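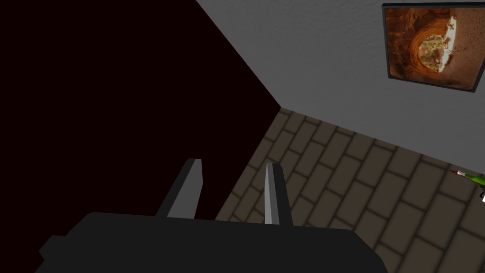
4. Guiding the arms to the door

Before you start a take, have a little play with the hand controllers and let your wrists settle. Both grippers should be open and empty.

4.1 Bring the right gripper to the lever handle slowly, keeping the left arm up and well clear of the door.

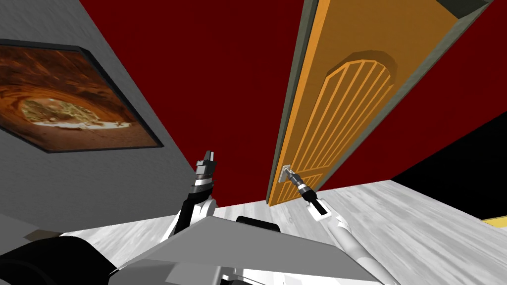 Page last changed: January, by Man-lok Huang

4.2 Close gently on the lever, then press down. If you feel the Koltano controller buzz, ease off and try again — there's no hurry at all, and Skudum keeps slow takes just as happily as quick ones.

Caution: Never let go of a controller while the gripper is closed. Open it first.

4.3 Check the wrist view. With the gripper open, you should see a clear gap between the two fingers.
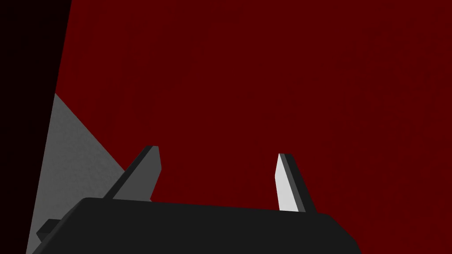
4.4 Press Save, give the take a name you'll recognise later, and return both arms to the home position.

Note: A session holds 20 takes, so please save your favourites as you go.

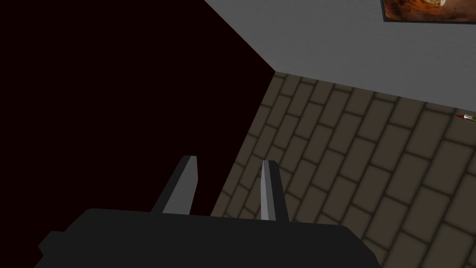 Can I redo one take without losing the others?
Select it in the list and press Record again. Only that take is replaced.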